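Stillari Names Ainhoa Olmedo Chief Operating Officer

Appointment takes effect in July; Ute Fröhlich to remain chief executive

Stillari, the industrial holding company, announced today that its board of directors has appointed Ainhoa Olmedo as chief operating officer. Ms. Olmedo, 53, will assume the role in July and will report to Ute Fröhlich, chief executive officer. The position has been vacant since the company's operating divisions were merged last year, and its duties have been shared between the chief executive and the head of finance.

Ms. Olmedo holds a degree in chemical engineering and a master's degree in business administration. She began her career as a process engineer at Urquijo, a maker of coatings and sealants, where she was later put in charge of production planning and then of the company's two southern plants. She left Urquijo to join Clelluvex, a Stillari subsidiary, as director of supply. She has served as managing director of Clelluvex for the past 4 years.

During her time at Clelluvex, the subsidiary closed one warehouse, moved its purchasing to a single contract system and cut its list of direct suppliers from 71 to 30. She also served on the group's capital spending board and led the review that resulted in the sale of the Rumo packaging line.

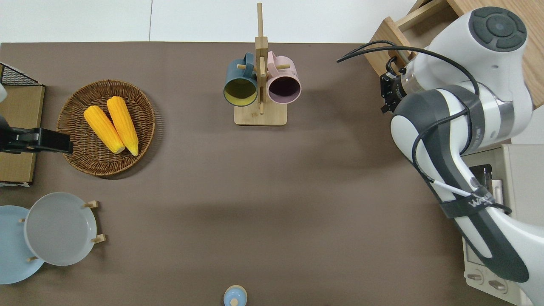
Ute Fröhlich said that the board had looked at candidates inside and outside the group and had reached its decision without a split vote. The supplier work at Clelluvex had been the deciding factor, she added, and the same method would now be applied to the other divisions, starting with those that buy the most raw material.

As chief operating officer, Ms. Olmedo will be responsible for manufacturing, purchasing, logistics and plant safety in all divisions. The heads of those functions, who currently report to division managers, will report to her office. Sales, finance and legal affairs are not affected by the change. Division managers will keep their present budgets until the end of the financial year, after which budgets for the transferred functions will be set centrally.

Ms. Olmedo will step down as managing director of Clelluvex on the day she takes up her new post. A successor has not been named. Until one is appointed, the subsidiary will be run by its existing management team under her supervision. She will also give up her seat on the capital spending board, in line with group rules that bar operating officers from voting on their own requests.

"The first task is to get all divisions reporting on the same schedule and in the same format," Ms. Olmedo said. "Decisions on sites and contracts will follow once the figures can be compared."

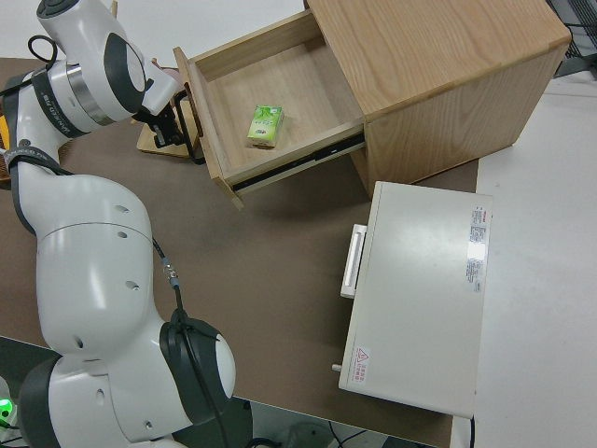 Robotic arm with gripper beside an open wooden drawer.

The appointment does not change the composition of the board of directors. Terms of employment will be disclosed in the annual compensation report.

About Stillari

Stillari is a privately held group with interests in specialty chemicals, industrial supply and contract manufacturing. Its subsidiaries operate under their own names and keep separate accounts, which are consolidated once a year.

Requests for interviews with Ms. Olmedo should be sent in writing to the Stillari press office. Portraits of both executives are available from the same office.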